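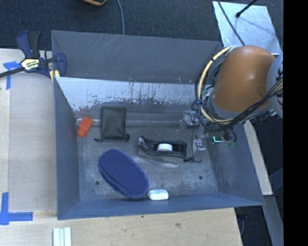
Progress report: bin picking cell, Prydderch workshop
Period covered: May to July
Prepared by Iqra Soomro for Dilwyn Griffiths, Ostix

Summary

The cell ran through most of the period and is in better condition than it was in the spring. We logged 311 hours of arm time. There were three unplanned stops, all short, and all three came down to cabling or hose routing on the arm. The arm itself has needed no parts.

Bin

We have kept the same blue-gray bin. The coating on the panel under the back wall is chipped and streaked, and the floor is worn, but neither has affected how objects sit or how the gripper reaches them. Dilwyn asked in his last note if we should replace the bin. I would leave it until the next period. A new one means repeating the position check and the wall limits, and that takes the cell out of use for most of a week.

The bin is clamped at the rim with a bar clamp. During the first month the bin crept on the wooden table when the gripper pushed against a wall, and the recorded wall positions drifted with it. Since then the clamp is checked by hand at the start of each shift, and the bin's place is checked against the blue tape on the table. If it has moved, we reset it before running and write it in the log.

Arm and gripper

Two of the stops had the same cause. The pale hose on the arm was tied too tightly, and when the wrist turned toward the back of the bin it pulled on its fitting. We retied it so that it now bows out in a wide arc. The small ties are on the monthly check list and get replaced when they look stretched.

The third stop was a loose connector in the black cable bundle. Fakent sent a replacement the same week and it was fitted in an afternoon. One thin wire still hangs low at the gripper and can reach the bin floor. It has not caught on anything so far – but it is the next thing I want to fix, and I have asked Brirnomis for a quote on a short guide.

The clear gripper parts are wiped at the end of the day with a dry cloth. We stopped using the solvent wipes in May after the spare bracket went cloudy.

Test objects

The current set has five objects, including a soft drawstring pouch, a black tape dispenser and a dark blue oval case. The pouch gives the most trouble. It folds under the fingers and the grip check does not always notice. The case is the largest of the set and is slow to lift when it lies near the front wall.

Next period

Fit the wire guide once the Brirnomis quote is approved. Repeat the full position check. Order a second set of hose ties and one spare gripper bracket.

Spending is within the agreed amount. The only cost not in the original plan was the Fakent connector, and the invoice has been sent to Dilwyn separately.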